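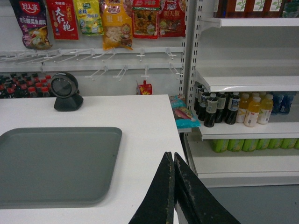

## Slide 1: What the counter is for

- Introduce the Testia store as the test shop for the Terkau layout guide. Small format, dry goods mostly, one checkout.
- The talk covers four fixtures: checkout counter, hook strip, tray, shelf bay. Refrigeration is in the other session.
- Counter is white, flat top. A gray tray sits on it, with the barcode scanner at the back. The scanner window points up and toward the front, so the cashier presents the pack to the window and puts it down again.
- Wall hooks behind the counter carry seasoning and snack packets. In the upper row most of the hooks are free. Say "available facing", which is the term in the guide.
- Point out the hanging height of the bright yellow packet, lower than the ones beside it. Uneven hanging height makes a row harder to scan by eye. Fix at the next reset.
- Packets on the back wall are handed over by staff. Expect a question about theft. Answer: placement behind the counter is the control, and the guide adds no further measure for low-value packets.

Pause. Ask who in the room runs a single-checkout store.

## Slide 2: The tray as a unit of work

- Terkau treats the tray as the unit for picking, restocking and returns. One tray is one task. Staff do not start a second tray until the first is empty.
- Define the terms before going on:
 - *Floor*: the flat inside surface.
 - *Rim*: the raised edge on all sides.
 - *Load line*: highest point of goods in the tray. For packets, level with the rim. For bottles, no limit if they stand upright.
- Rounded inside corners wipe out in one pass with a cloth. Square corners collect spice powder and label scraps.
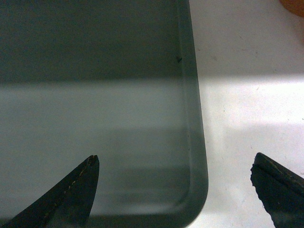
- Surface finish matters under store lighting. A matte floor keeps glare down, but light still falls on it in bands, and a dark packet in the shaded part is easy to miss. Instruction to staff: run a hand across the floor of the tray before calling it empty.
- Marks and scuffs are acceptable. Cracks in the rim are not. A cracked tray goes to the back room and is written off.
- Maximum load in the guide is 3 kilograms. Pimesell asked for more during the review. The request was declined, as the same tray has to be lifted to the upper shelf.
- Stock level for a store this size is 20 trays. Rodrigues stores hold more, but they run two checkouts.

(If short on time, skip the load figure and go to panels.)

## Slide 3: Panels, rails and dust

- Cleaning schedule is split between horizontal and vertical surfaces. Horizontal surfaces are wiped at opening. Vertical panels are done once in February and then monthly.
- Off-white panels show smudges at hand height first. Gray panels hide them longer and so get cleaned later than they should.
- Inside corners are the usual failure. The cloth goes flat across the panel and skips the joint. Use a folded edge.
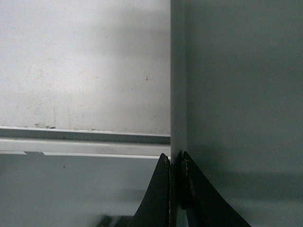
- Rails get their own line on the checklist. Dust on a rail ends up on whatever is placed under it.
- Water and neutral detergent only. Abrasive pads take the finish off coated metal.
- Tick the line after the inspection, with the light on. Early versions of the checklist were ticked from memory at closing time.

## Slide 4: Shelf bay and clearance

- Bay is slotted upright, back panel, white shelves. Slots allow the shelf height to be changed without tools, provided the shelf is unloaded first.
- Clearance between the tallest product and the shelf above is set at 100 millimeters. Less than that and staff pull the front item out to reach the one behind.
- Depth used for a tray on a shelf is 300 millimeters. Place it parallel to the front lip. Leave free space at both sides so it can be gripped by the ends.
- A shelf under reset carries the tray and nothing else. Stock from that level moves out first, then the shelf is wiped, then the new facing is built from the left.
- Shadow from the shelf above covers the back of the level below. Put light-colored packs at the rear and dark ones forward where the product range allows it.
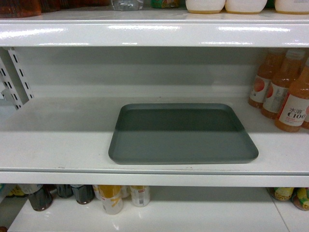 *Fig. 4. Middle shelf with tray; upper shelf stocked.*

- Close with the order of work: counter, hooks, panels, shelves. Trays are washed last and stacked dry.
- Handout has the checklist on one side and the tray terms on the other.
- Questions. Hold the ones on pricing labels for the afternoon, 3:00.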